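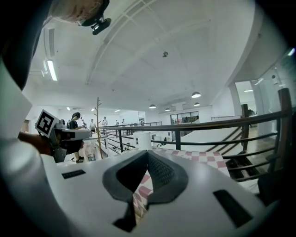 Club notes, 2/18/25

Quick one before I forget everything. Phone at 4 percent, laptop not much better, and I have a circuits problem set I haven't opened.

So we've been practicing up on the mezzanine level, the tables by the railing. It's loud, people walk past all the time, the light is great. Marina Petridis talked the building people into it and I still don't know how. We get the tables until the end of term as long as we don't tape anything to the railing. (Thodoris taped something to the railing. It's gone now.)

For anyone who just found this blog: I'm Loukia, second year, I do the demos and the write-ups for the manipulation club. We're getting ready for the Zollura student challenge in June. Household tasks, small kitchen stuff mostly. You record demonstrations by hand with the grippers, train on them, then the arm has to do it on a table it hasn't seen before. Scored on finished tasks and time. The arm lives in the basement lab so up here it's hands only, squeeze and record, squeeze and record.

Where we're at

Target is 500 good demos for the drink station task before we train the next version. We have 400. Sounds close. It isn't close, the last hundred are all the annoying ones — lid stuff, cloth stuff, anything where both hands have to be doing something different at the same time.

The first 400 went fast because they were mostly pick up and put down. I could do those half asleep and I'm pretty sure I did. Dionysis went through the list last night and threw out a bunch from before, so 400 is the number AFTER his cleaning. I'm holding onto it.

Total recordings on the drive is 3631 if you count every task since we started, including the towel folding ones from fall that we're never going to use. Evanthia wants to delete them. I want to keep them. We've had this conversation enough times that I'm just writing it here so it's on record that I want to keep them.

The cloth

Pink and white, from my kitchen. It stays. I've seen the messages asking for a plain white one. A plain one on a white table is hard to see in playback, you can't tell where the edge is, and also the challenge rules say patterned surfaces are allowed in the test round so we should have some in the data. If it gets washed the squares stay the same size, I checked.

What I'd like is a second one in another color. If you have one at home bring it. Not your mom's good one.

Two hands

OK so the big change since my last post is we're doing everything with both grippers now. One person, one in each hand. I fought this. I liked the setup with one, my wrist liked it too. But the lid tasks just don't work one handed, the thing slides and you end up chasing it over the table.

Stuff I've learned so far:

Keep the marker facing out. If your hand turns over, the marker goes with it and tracking jumps. You don't feel it happen. You find out later from Dionysis, who is nice about it, which is worse.

Keep your sleeves up. I reviewed my own clips and there is so much sleeve.

Slow hands at the start and the end. First second and last second should be still. I keep lifting away too early becuase I'm already thinking about the next one.

Don't talk with your hands. Hard for me personally.

Swap out every 20 minutes. Thodoris did an hour straight and then couldn't open his backpack.

The kettle task

This one is eating all our time. Electric kettle, lid up, lid down, turn by the handle, move it over and set it on the cloth. No water in any of it, club rule, we're next to a railing with people working downstairs and I'm not going to be the one who explains that.

The lid is the problem. Going up you have to get under it, and the finger pads are soft so they give a little and slip off. Going down is easy, you push. So we have tons of nice closes and not many nice opens, and the model we trained two weeks ago learned exactly that. It closes everything. It tried to close a mug.

Marina's idea is to record opens only for a week. Evanthia says do pairs, an open then a close, so the counts come out even and you don't waste time resetting. We're going with pairs. I think they're the same amount of work but pairs are less boring.

The handle is fine. White, curves down the side, and the grip works if you come in from the side and not from above. From above you hit the lid when it's up. I did that, a lot, clip 1127 if anyone wants a laugh, it's got my full reaction on the audio. Please don't play it at the meeting.

Paper towels: still undecided if wiping counts as its own task or part of this one. Rules say "tidy the station" and that's all they say. I emailed. No answer yet. 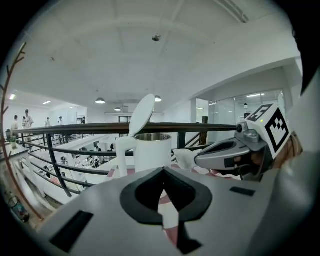 Next week

Need from people:

Dionysis — new tracking check script, the one that flags jumps right after recording so we don't find out the next day. You said it was nearly done. That was a while ago!

Evanthia — sort the opens from the closes in the list. Just a column with O or C is fine.

Thodoris — charge the batteries. All of them. The ones in the bag too.

Marina — ask if we can have the tables for one more evening. Bring the nice printout of the shedule, they like the printout.

Me — finish the other 100. Find a second kettle with a different kind of lid, a push button one maybe. If the test round uses one of those and we've only ever seen this one we're in trouble. My roommate has one but she uses it constantly.

Also new people: yes you can still join, no you don't need to know how to code. Two of our best recorders have never opened the repo. Show up, somebody will hand you a gripper, your first ten clips will get thrown out and that's normal. Mine were. Long hair tied back please, and no dangly bracelets, they tap the table and it gets in the sound.

If you took the short USB cable home by accident I need it back before the next session, it's the only one that fits the left side. Leave it in the club box or text me. OK, circuits.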